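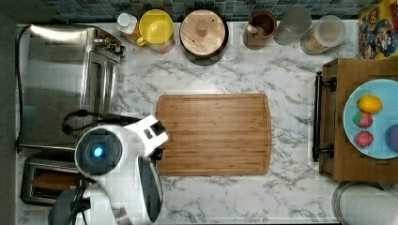
Arbeitsplatte von oben, Schneidbrett mittig, Obstteller auf dem Tablett rechts.

Werkstattbuch Küchenzeile Ranbridge
2021-09-10

Stand
Rückwand komplett verfugt, Platte abgewischt, Geräte und Kleinteile stehen wieder. Heute nur Aufstellung und Maße, keine Arbeiten am Unterbau. Der Plan von Buschmann gilt weiter, Blatt 3, mit den Bleistiftkorrekturen. Das ältere Blatt liegt noch in der Mappe und sollte dort raus, es führt den Minibackofen auf der falschen Seite.

Maße
Freie Länge der Platte zwischen linker Wand und Kochfeld: 1649 mm, gemessen an der Vorderkante. Im Plan stehen ein paar Millimeter mehr, vermutlich ohne Putz gerechnet. Maßgeblich ist ab jetzt der gemessene Wert.
Abstand Vorderkante Platte bis Mitte Schneidbrett nicht festgelegt. Das Brett bleibt beweglich und wird nicht markiert.
Fuge zwischen Platte und Mosaik links sauber, in der rechten Ecke zu dick aufgetragen. Nachschneiden, wenn das Silikon durchgehärtet ist.

Rückwand
Mosaik in dunklem Blaugrün, die Steinchen unterschiedlich im Ton, von Petrol über Grau bis fast Schwarz. Die Oberfläche glänzt und zeichnet unruhig. Im Angebot von Irau war die Mischung gleichmäßiger beschrieben. Neben der hellen Platte mit der grauen Aderung ist der Kontrast hart, aber brauchbar: Die Gegenstände an der Wand heben sich gut ab, die mit Glaswandung allerdings nur schwach. Reinigung mit Wasser und wenig Spülmittel, kein Scheuermittel. Fugenschleier an zwei Stellen noch sichtbar, mit trockenem Tuch nacharbeiten.

Wandreihe
Reihenfolge von links wie zuletzt: Flasche mit weißem Deckel, gelber Messbecher, schwarze Dose mit Holzdeckel, brauner Steinguttopf mit Holzutensil, dann die Gläser. Cerealienpackung in der rechten Ecke, angelehnt.
Anmerkungen:
Der Messbecher steht mit dem Griff nach links und kommt so der Flasche nahe. Etwas Luft lassen.
Glas mit dem weißen Deckel ist bisher nicht beschriftet. Inhalt hellbraun. Etikett auf die Rückseite, vorn soll nichts kleben.
Die Packung rutscht auf der glatten Platte nach vorn, sobald jemand an die Zeile stößt. Ein Streifen Antirutschmatte unter die hintere Kante, auf Packungsbreite zugeschnitten, müsste reichen.

Tablett und Obst
Holztablett mit schwarzem Metallgriff bleibt rechts, Griff zur Mitte der Platte. Darauf der hellblaue Teller mit Zitrone, Erdbeeren und der violetten Frucht. Wenn am Kochfeld gearbeitet wird, kommt das Tablett ganz weg. Ein anderer fester Platz fehlt noch, Vorschlag: oberes Fach im Regal gegenüber, dort sind 447 mm lichte Breite frei. Tablett vorher ausmessen.

Schneidbrett
Bambus, umlaufende Saftrille, gerundete Ecken. Nicht einweichen, nach dem Abwaschen hochkant trocknen. Das letzte Ölen ist nicht im Buch vermerkt, also neu beginnen: dünn auftragen, über Nacht stehen lassen, Überschuss abnehmen. Die Rille braucht einen Pinsel, mit dem Lappen bleibt in den Ecken Öl stehen.

Linke Seite
Minibackofen und Toaster stehen eng. Das Netzkabel des Backofens liegt am linken Rand und soll dort bleiben, es darf nicht über die Gehäuseoberseite laufen. Beide Gehäuse aus Edelstahl, gebürstet, empfindlich gegen Fingerabdrücke. Wischrichtung mit dem Schliff. Auf der Oberseite des Backofens wird nichts abgelegt, auch keine Tücher.
Der lange Griff des Backofens steht weit vor. Wer den Toaster verschiebt, hebt ihn an, sonst kratzen die Füße auf der Platte. Das Warnetikett am oberen Rand des Toasters bleibt dran.
Die Toastscheibe aus Holz gehört in den Schlitz und sonst in die Kiste Trileo, nicht in die Schublade zum Besteck. Toaster dabei immer ohne Netzstecker. Die Scheibe sitzt stramm genug, dass sie aufrecht steht. Kanten leicht gebrochen, Körnung 240, kein Lack.
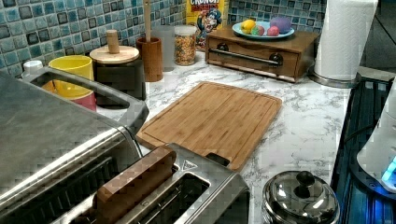
Kochfeldseite
Kleiner Edelstahltopf mit gewölbtem Deckel und schwarzem Knauf steht links neben dem Kochfeld. Der polierte Deckel spiegelt stark, auch die Leuchten. Ein matter Deckel gleicher Größe wäre die einfachere Lösung, im Bestand ist keiner. Bei Buschmann nachfragen, ob einzeln lieferbar.

Offen
Silikon rechte Ecke nachschneiden
Antirutschmatte zuschneiden
Glas beschriften
Brett ölen und Datum hier eintragen
Deckel matt, Preis einholen, Obergrenze etwa 9 Euro
Altes Planblatt aus der Mappe nehmen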